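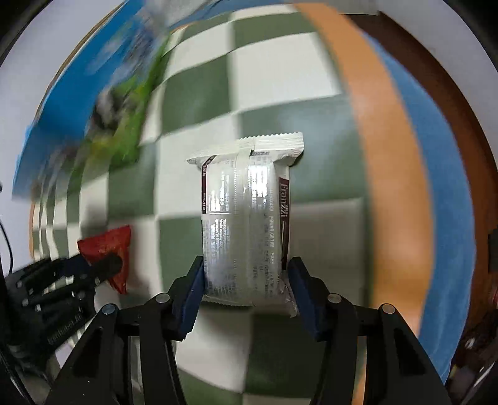 What does a council do all day?

By Dymphna Sheehan
28 Dec 2020

You have probably walked on something the council looks after today. If you walked to school along a footpath, under a street light, past a litter bin with a crisp packet sitting next to it, you met the council three times before nine o'clock. It doesn't wave. Most people only notice it when something breaks.

What is a council?

A council is a group of people chosen to make decisions about one area, such as a town or a county. The people who are chosen are called councillors. Grown-ups who live in the area vote for them every few years, and if the councillors do a bad job, the grown-ups can vote for somebody else next time. Many grown-ups prefer to complain in the queue at the shop, and that is allowed as well.

The council is smaller than the government. The government looks after the whole country, with its army and its taxes and its very long speeches. The council looks after bins, playgrounds, libraries and holes in the road. Its speeches can be long too.

Who does the work?

Councillors decide things, but they don't usually climb the ladder and change the bulb. That is done by council staff. Staff are not voted for. They apply for the job, like a teacher or a nurse does, and they stay when the councillors change.

Some staff are engineers, some are librarians, some cut grass. Some spend all day answering letters about the grass, half of them saying it is too long and the other half asking why the mower has to start so early.

How does a decision get made?

Slowly. Let's follow one through.

In the town of Fahy there is a busy road between the school and the park. Senan Kavanagh was ten when he decided it needed a crossing, having waited there so long one afternoon that his ice cream ran down to his elbow. He wrote to the council and asked for one.

First, he got a letter back saying that his letter had arrived. Councils like to do this.

Next, Senan started a petition. A petition is a sheet of paper that says what you want, with space underneath for everybody who agrees to sign their name. He collected 367 signatures. One of them was his dog's, and it was crossed out.

Then the council sent an engineer, Uchenna Sani, to look at the road. She sat on a folding chair for an hour with a clipboard, counting. In that hour 52 people crossed, and 23 of them ran. She wrote this down. When people have to run, it tells an engineer that the gaps between the cars are too short.

After that came a consultation. This is a long word for asking people what they think before you do something. A notice went up on a pole, and everybody had 60 days to send in their opinion. Most liked the idea. Kieran Moriarty, who had always parked his Honda exactly where the crossing would go, did not. He was allowed to say so, and the council had to read what he wrote, all four pages of it.

At last the councillors held a meeting and voted. Most of them put their hands up for the crossing, so it was agreed. It was painted the following July. Mr Moriarty now parks round the corner and says the walk is doing him no good at all.

Why does it take so long?

Partly because the money belongs to everybody. If the council spends it on a crossing, it can't spend the same money on a new slide, and somebody was hoping for the slide. Asking first gives the slide people a chance to speak up.

Partly it's the paperwork. There is no getting round the paperwork.

Can children join in?

You can't vote yet, but you can do more than you might think. You can write a letter or an email to a councillor. You can sign some petitions, though it's worth checking the rules first. Many council meetings let the public sit and listen, so ask a grown-up to find out when the next one is. Bring a cushion.

Words to know

Councillor: a person voted in to make decisions for an area.
Petition: a request signed by lots of people.
Consultation: asking people what they think before deciding.
Agenda: the list of things to be talked about at a meeting. The thing you came to hear is usually near the bottom.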